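When I first told my tutor that my project would be about sorting drinks containers on a table, I think she expected me to change my mind within the week. I didn't, and I have grown very fond of the subject since (my flatmates less so). What follows is the table-top part of the work, which I did in September before moving on to the corridor bins at Kerero House.

My question was a simple one. If you give people two open containers of different colours and a mixture of empties and full drinks, how much do you need to tell them before everything ends up in the right place? I wanted a set-up small enough to fit on one table and plain enough that the colours would do most of the talking.

## What went on the table

I kept to everyday drinks, and I was keen to have at least one can that looked properly used, creases and all. A smooth can and a crumpled one are very different to pick up, and they take up different amounts of room once they are in the cup.
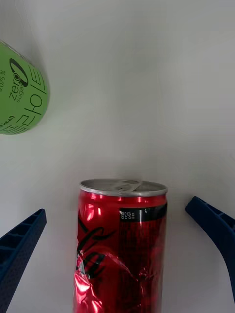
## Choosing the cups

I spent far too long on this! My early sketches had boxes with flaps, then boxes without flaps, and finally I settled on big paper-style cups that widen towards the rim. They are easy to drop things into from above, and you can see into them without having to lean over. One is grey. The other is a light yellowish colour that looks closer to cream in some of my pictures and much brighter in others, so I call it the yellow cup throughout and hope you will forgive me.

Both stand towards the back of a white table, with a green bottle with a black cap in front of the grey one. I liked having the bottle there, as it makes you think about reaching past one thing to deal with another, just as you would in a crowded kitchen. 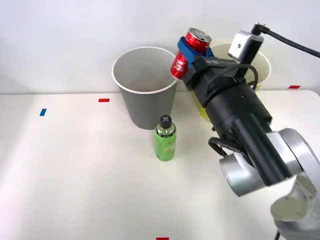 **Mwajuma Mohamedi**
*Student author, Household Sorting Project*

My first written instructions ran to 39 words, and I was rather proud of them until I read them aloud to Arturo Benedetti, who shares my workbench and has a good ear for waffle. He asked which cup was for what, and I had to go back and look it up myself. The second version simply named the item and the colour of the cup, and it was much kinder to everybody.

I also changed how I wrote down positions. "Left" and "right" are perfectly good words until two people stand on opposite sides of a table, so I switched to "the grey cup" and "the yellow cup" and left it at that. The same goes for the bottle, which I describe by its colour and its cap.
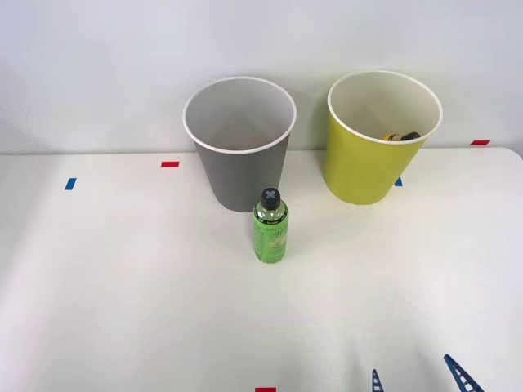

The wording took me most of an afternoon, and I would gladly spend another on it. I still want to try labels on the cups themselves, perhaps a drawing for one and a single word for the other, and to see whether a lid slows people down. The corridor bins have lids already, so that question comes up again in the next chapter, along with my notes on where to stand them.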